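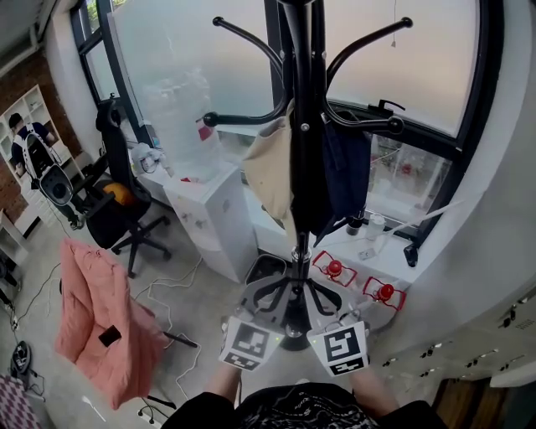
Spend the money on the boring stuff first: a talk with Valbona Radonjić about equipment budgets

Sep 6, 2022

Valbona Radonjić has a spreadsheet with 200 rows in it, and she is delighted by every one of them. She plans equipment for the Winummont project, where people collect demonstrations of household chores with hand-held grippers so that robot arms can learn from them later. Hanging up a bag, putting a cup away, that kind of thing. She took the job in June, and her first task was to work out what to buy.

"I love this part," she said, before I had my notebook open. "Everybody wants to talk about arms. I want to talk about batteries and shelves!"

The first draft of the budget, which she inherited, put nearly everything into one robot arm. Radonjić moved the arm to the second year and put the grippers at the top of the list. Her thinking was that a pair of grippers gets used from the first morning, by anyone who can be trained on them, while an arm needs a mount, a safety plan and a person who knows how to run it.

"You can hand somebody a pair and have them working before lunch," she said. "An arm in a crate teaches you nothing, and you've paid for it."

She got quotes from two suppliers, Cidetti and Mivano. Cidetti came in at $3,208 for a working pair with chargers and a spare set of fingertips. Mivano quoted $2,773, with the chargers sold separately and shipping left blank. She asked both of them the same questions: how long a replacement part takes to arrive, whether the markers can be reprinted in-house, and who picks up the phone.

"Mivano was cheaper until I filled in the blanks," she said. "Then they were pretty much level, and Cidetti could get me a part in two days. I'd still buy from Mivano for a second site. Nice people, and the grip on theirs is lighter."

Her colleague Arben Kadrić, who runs the collection sessions, sat in for part of our conversation and pushed the weight question further. He had people try both models for a full session before the order went in. Five minutes at a trade show is no test at all, he said, and forearms get tired long before a battery does.

"By the end of the second hour you know which one you want," Kadrić said. "Ask for loaners. Most suppliers will say yes if you tell them the date you'll send them back."

Then there are the props. Radonjić set aside $1,000 for ordinary household objects and got some funny looks for it. She defends the line happily. Coat racks, tote bags, cups, containers, things with knobs and things with straps: the tasks are only as varied as the stuff you have to do them with, and most of it comes from thrift stores. She told me about a trip with Jasmina Berisha, who handles purchasing, when they filled a whole car and had to leave a lamp behind.

"Soft things are the best value," she said. "A cloth bag hangs differently every time you pick it up. You buy one bag and you get so many different problems out of it. I think that's wonderful."

What did she forget? Power, mostly. The first plan had no line for extension cables or extra power strips, and storage drives were priced as a single purchase when they should have been a monthly cost. She had also put down nothing for people's time between tasks, when a room has to be reset. Kadrić now writes reset time into every session plan, and she budgets from his figures.

For the arm, she is waiting on a visit to Zamudio, where a partner group has agreed to let the team try its setup for a few days. Zdenka Kadrić will go with her and look at mounting and floor space. Radonjić has already started a second sheet for it, with a column headed "what it needs that isn't it."

I asked what she would tell someone putting together a first equipment plan this fall. She thought about it for a while and then started talking very fast.

"Write down one ordinary day, start to finish, and price everything anybody touches. The charger, the chair, the box the thing lives in. Then leave a bit over. And call the suppliers, please, don't just email! I learned more from one phone call with Cidetti than from the whole brochure."

Her next order is for spare fingertips and more shelving.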